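Search our site Search Go
Type a product name or a concern...

Posted in November by Leokadia Kubiak

Pruta Brow Wax Warmer, Small

I've been doing brows for a living for a long time now, first in a rented chair and then in my own two rooms in Trovadham, and I've gone through more wax warmers than I want to admit. The Pruta is the one I kept, and it's the one I sell here in the shop. I use it every working day — usually with a coffee going cold next to it — so I can tell you pretty much anything you'd like to know.

It's a one-pot warmer for hard or soft wax. The pot lifts out by a folding handle and the dial goes from 1 to 6. I live at 3 for hard wax and go up to 4 first thing in the morning when the pot has sat overnight. I've never had a reason to touch 6 except when I'm cleaning it out. If your room runs chilly you might end up a notch higher than me, and that's fine, just test it on your wrist every single time! 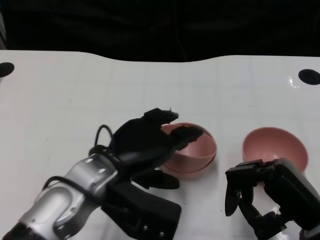 What I like about it

The lid. I know, it sounds silly, but my last warmer (a Meinecke, which had a lovely pot and a terrible lid) let lint and hair drift in all day long. This one has a lid that sits down snug with a little notch for the stick, so you can leave a clean applicator lined up and ready without everything going gummy. It also has a collar you can pop off and wipe. I do mine at lunch and again at closing with a bit of wax remover on a cotton pad.

It heats up in the time it takes me to set up and greet my first client. I don't start a timer, but I've never had to keep anyone waiting.

The cord is long enough to reach the outlet behind my cart, and it comes off at the base, so you can pack the whole thing in a tote for bridal mornings. Titilayo Balogun, who rents my second room, takes hers on the road most weekends in the summer and hers looks better than mine does.

What I don't like

The light on the front is too dim. In a bright room I have to bend down to check if it's on. And the dial clicks a little too easily, so I've bumped it with my sleeve more than once and wondered why my wax was getting stringy. I asked Gaurav Joshi at Hamdale, where I order my stock, if a stiffer dial was coming and he said he'd pass it along. We'll see.

It's also not a big pot. For brows, lips and chins it's plenty. If you do full legs all day, get the larger size or you'll be topping up wax constantly.
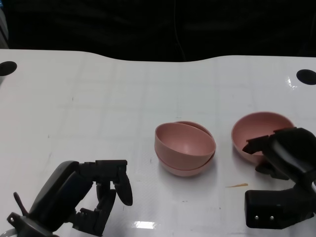 A white surface, with pink bowls.

What's in the box

You get the warmer, one removable pot, the lid, the collar, the cord and 2 paper collars to start you off. Wax and sticks are separate. I carry the plain wood applicators in boxes of 1,000, and they last me nearly a whole season.

Warranty and returns

Every warmer comes with a 2 year warranty on the heating part. If yours shows up with a dent or a wobbly dial, send me a note and I'll swap it. I can't take back a pot that's had wax in it, sorry — I'm sure you understand.

One more thing that people ask me a lot: yes, you can buy a spare pot, and I'd get one if you switch between hard and soft wax. Mixing them is a mess and you'll be scraping all evening.

Recently viewed
Pruta Spare Pot with Handle
Paper Collars, Small
Plain Wood Applicators, Box of 1,000
After-Wax Soothing Oil
Angled Tweezers, Matte Black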